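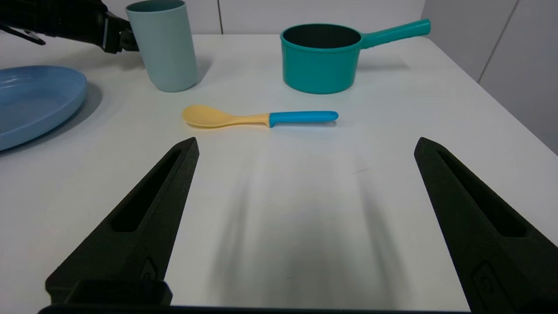
A spoon on a white tabletop.

I've been meaning to write about porridge for weeks, and now it's January and everyone is writing about porridge, so I've missed my chance to look original. Never mind! I eat it nearly every morning from the end of autumn until the clocks change, and I've got opinions.

I grew up on the sachet kind, the sort you tear open and drown in the microwave, and I was perfectly happy with it. Then a few winters ago I had a week in a rented cottage up at Tremero, where the kitchen had no microwave and the village shop had one sort of oats, in a plain paper bag, and I stood there at the hob on the first morning stirring away and feeling rather put upon. By the Friday I was getting up early to do it. I do think it was partly the window (you could see right down the hill to the water, and there was a very fat pony in the field) but the oats helped.

So, what I do now. I weigh out 50 grams of oats, and yes, I do weigh them, as I have a heavy hand and would otherwise eat enough for a farm labourer. They go in the small pan with 400 ml of liquid, mostly water with a good splash of milk, and I leave the whole lot to sit while I feed the cat and find my glasses. Then it goes on a low heat. The bag says 3 minutes but I've never managed it in that, and I wouldn't trust anybody who had. Salt goes in near the end, a proper pinch. My sister thinks this is disgusting, and puts so much syrup on hers that the spoon stands up.

On top I have whatever's about. Stewed plums if I've been good in September and filled the freezer, otherwise a chopped apple or a few of the dried apricots from Özkan, the grocer's on the corner by the bus stop, which are the dark brown wrinkly ones and taste a bit like toffee. I buy a bag meaning it to last the month and it lasts until I've walked home.

The pan matters more than I expected, too. I had a cheap thin one for years that caught on the bottom however much I stirred, and I spent half of every morning scrubbing. Last winter I gave in and bought a heavier one from Druner, the kitchen shop next to the library, and I still soak it, but five minutes in warm water and it wipes clean.

Next I want to try making it in the oven overnight, very low, the way my gran used to do with her rice pudding. If any of you have done it, do tell me what size of dish you used, and whether you put a lid on!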